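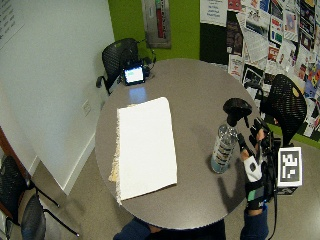
Round table, bottle on the right, folded cloth on the left. December, mid-afternoon.

Cornel Jitaru wants the cloth under the bottle for all the table trials. His argument is that it stops the bottle sliding and saves the tabletop. I'm not convinced of either, so I had it left to one side for this round and we'll see what the numbers say.

The cloth itself: white on top, beige layer underneath, fringe on the left edge. It came out of the Flukitz box with the other linens. I don't trust that fringe. Loose threads hang over the edge and sooner or later one gets under the base of something, and then we're logging a wobble that has nothing to do with the bottle. Cornel says fold it tighter. I folded it tighter and the threads were still there.

Bottle: the clear one, dark label. Fill was 142 g on the small scale, which I read 2 times because the Stestness scale drifts when the door is open. Same value both times, for what that's worth. Two readings from a drifting scale can agree and both be wrong.

Plan was 15 reaches with the right hand, grip on the upper part, left arm resting near the edge. We got 10 that I'd keep. I threw out the others for sloppy starts. Cornel would have kept them all and I can see why, since he has to write up the Fludalard summary and ten looks thin. It is thin.

He also thinks the high grip is steadier than a grip around the label. Maybe. Mihăilă's old notes say the same thing, but they give no fill weight and no bottle type, so I can't do much with them.

To do:
Check the scale against the brass weight before anyone fills another bottle.
Trim the fringe or get a hemmed cloth. Ask first, it may be on the Flukitz list.
Repeat with the label grip, same fill.
Cloth under the bottle after that, if Cornel still insists.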